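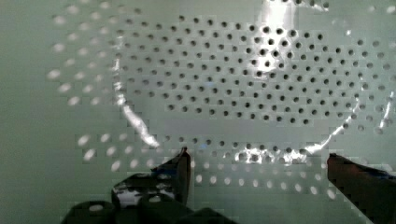 Zonlow Vintage Motorcycle Forum > Frames, Forks and Sidecars

Topic: Sidecar lean-out on a prewar single, who's right?

pillov_rider
Long-time reader, occasional whinger. I've got a 1930s side-valve 500 with a single-seat chair, bought from an estate in Ballarat with 13 tea chests of parts, of which perhaps two belonged to a motorcycle. It pulls to the left like a dog that's seen a chop. The old boy's notebook says "lean out one inch, toe in as required". As required by whom?
Cheers, Sohail

mgulyas
Measure the toe-in first. Two straight lengths of timber, one along the bike's wheels and one against the chair wheel, then compare the gap front and back. Lean-out is the last thing you touch. Everyone starts with lean-out because it has the easy spanner.
Máté

Una_MacC
Disagree with Máté, as is tradition. If the bike isn't upright with you sitting on it, your toe-in figure is decoration. I set mine with a sack of chook feed in the chair and my own generous self on the saddle. It ran straight all the way to Bendigo, apart from the magneto.

mgulyas
Your outfit runs straight because the tyres are square, Úna.

Una_MacC
They're vintage.
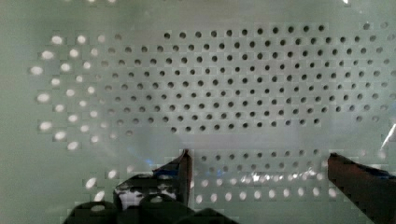
clarkis38
Which fittings are on it, Sohail? If the lower rear is one of the Lundgren swan-necks, check it before you adjust anything. Mine had been bent, straightened and bent again by a previous owner with access to a tree. I chased the alignment for an entire winter and the colour of my language was remarked on by the neighbours.
Győző Kocsis

pillov_rider
Lundgren stamped on the rear one, yes. The front one is stamped with a hammer, repeatedly. Toe-in is nil at the moment. Possibly toe-out, depending on which end of the timber I believe.

mgulyas
There's your pull. Start at 20 mm and ride it.

siham_b
Also look at the camber of the road before you spend a weekend under it. We drive on the left, the crown tips you to the left, and a chair on that side drags you there as well. I had an outfit that was perfect on the disused airstrip and hopeless everywhere the council had been.

Una_MacC
Siham has a point, and I'll deny having said so.

clarkis38
Still want to see that swan-neck off the bike.

pillov_rider
Took it off in the shed last night. Győző wins, it's got a bend in it you could hang a hat on. Anyone got a straight one? Bloke on the classifieds wants $277 plus postage for something described as "good for age".

mgulyas
Offer him 200.

Una_MacC
Offer him 200 and ask what age.

siham_b
I've got one under the bench, I think. It'll need paint. Will look after tea and PM you.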